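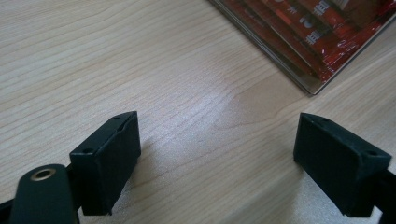 Cendell Makers' Club, Home and Workshop Section

Wiping, clearing and caring for a wooden table, and how much of it a machine can do yet

A bare wooden table is the easiest surface in the house to look after by hand. It is also where most people start when they want to hand a chore over to a machine. These tips cover both.

Clear first. Flat glossy packets are the hardest thing on a table for two fingers to pick up. They lie tight against the wood, they slide on each other, and the top one comes away while the rest stay put. If you are trying out a gripper at home, push the stack until one edge hangs over the side of the table and grip it there. The same trick works with stiff or sore hands.

Keep packets in something upright. A letter rack or a loaf tin stood on the counter will do. Once they stand on edge, a person can find the right one faster and a gripper has a side to close on.

Wipe with the grain. Use a cloth wrung out well, then a dry one. Leave no puddles at the joints. For sticky spots, a drop of dish soap in a cup of warm water is enough.

Look at the finish from a low angle. Overhead light puts a pale glare across a light table and hides smears and dull patches. Crouch down or switch the light off and use a window. Cameras have the same trouble, so if a machine keeps missing its mark on a shiny top, move the lamp before you change any settings.

Sanding out marks. Start at 120 only if the scratch catches a fingernail. Otherwise go straight to 200 grit or close to it, by hand, along the grain. Wait 30 minutes after oiling, then rub off what is left. Lay oily rags out flat outdoors to dry, never in a pile.

What can be handed over now? Moving a box or a cup from one known spot to another, yes. Leopold Bühler has run more than 200 pick-and-place tries on the club bench, and a solid block is rarely a problem for him. Thin wrapping is. Wiping works on an empty top and goes badly around clutter. Sanding and oiling we still do by hand.

Check the screws on gripper pads before each session. A loose pad will mark soft wood.

Last updated: May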